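Week 4: Sorting, storing and finding your notes again

Notes for the study skills evening group. I've typed these up from my own scribbles, so if a bit reads oddly it's probably because I was talking over it at the time. Bring last week's reading log with you, the Preretano extract included, even if it's half finished (mine was, the first time I did this course!).

Where we'd got to

Last time we talked about taking notes while somebody is speaking, and most of you said the writing down wasn't the trouble. It was finding the thing again in October when you needed it. So this week is all about the finding.

I used to keep everything in one fat notebook, in date order, and I was very proud of it. Then I had to write 3,000 words on river trade and spent a whole evening turning pages looking for one remark about tolls at Storkbridge. I never did find it. I left the remark out and the essay was thinner for it.

Date order is fine for a diary. For study you want at least one other way in. Two that I like:

Index pages. Leave the first four pages of a notebook blank, number the rest, and every time you finish a session write the topic and page number at the front. It takes a minute. Do it before you put your coat on or you won't do it at all.

Cards. One idea to a card, source in the top corner, your own words in the middle. If you copy a sentence exactly, put great big quotation marks round it, because in six weeks you will swear blind that you wrote it yourself. Satish Kurup, who taught me this, used a green pen for anything copied and blue for his own thoughts. I've stuck with that ever since.

What goes in the top corner

Author, short title, page. So "Sánchez, Tolls, 60" is plenty, so long as the full details are on a master list somewhere. Please start the master list now and not the night before the essay is due. I mark these things and I can tell.

A word about headings. "Trade" is too big, you'll end up with half your cards under it. "Konda salt prices, spring" is too small, unless you've got a pile of them. Start big and split a heading when it gets past 10 cards.

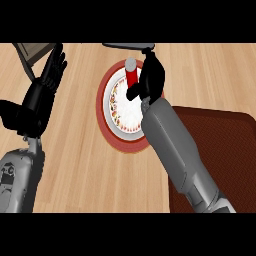

Exercise 4: Spread and sort

Take the set of cards from the envelope and spread them out on whatever surface you've got, the floor is fine. Don't read the headings I've pencilled on the back yet. Push the cards into groups that make sense to you and give each group a name, then turn them over and see where we differ. There isn't one right answer, and I've changed my own mind about the Storkbridge cards twice.

For next time

Make an index for one notebook you already own. Read the second half of the Sánchez handout and do cards for it, green and blue if you have them.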